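Stop buying walls on wheels

Filed from the back corner, 2021-10-21

Every shared office I've worked in has fallen for the same thing. The rolling whiteboard. Wheels on the bottom, room for ideas on the front, and it splits a big noisy floor in half for less than the price of drywall. Sestbridge bought theirs last year. Ollevstead copied them. Now we've got them too.

My complaint is simple. They don't get used as whiteboards. They get used to hide stuff.

Think about what ends up down at floor level. Adapters. Power strips. That one long cord which everybody steps over and no one owns. Put a big clean panel in front and the mess feels solved, so it stays. Then it grows. Stuff gets nudged up against the bottom rail, a coil of cable here, a charger there, and after a month thats just where it lives.

And the wheels! The whole selling point was the wheels. Try rolling one over a cord. You can't, or you can but you shouldn't, so the board gets parked and becomes a wall. A wall with casters.

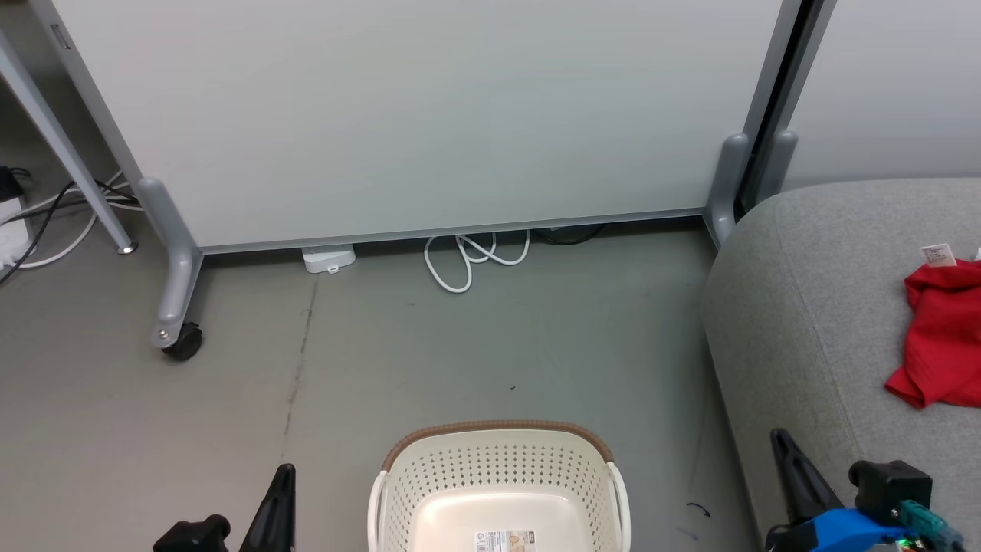
What I'd do instead

Cheap things first. A cable tray under each desk, screwed in, strip goes in the tray. Off the floor completely. We priced it: 21 desks, 300 dollars for the lot. The boards cost us 1146 and that was for 2 of them.

Then a box with a lid for spare chargers. One box. Label it.

Then, fine, keep the boards. I'm not a monster. But roll them someplace new once a week, even just a few feet. Whatever is sitting behind or under has to be picked up before you can move. That's your cleaning schedule right there, no sign-up sheet.

People say a smooth bare floor is easy to keep nice. Sure, the part you can see. Mopping stops at the first cable, always has. The dust knows this.

I'd also like to write on a whiteboard again some day. Ours is very clean. Too clean, if you ask me. Buy some markers befor you buy another panel.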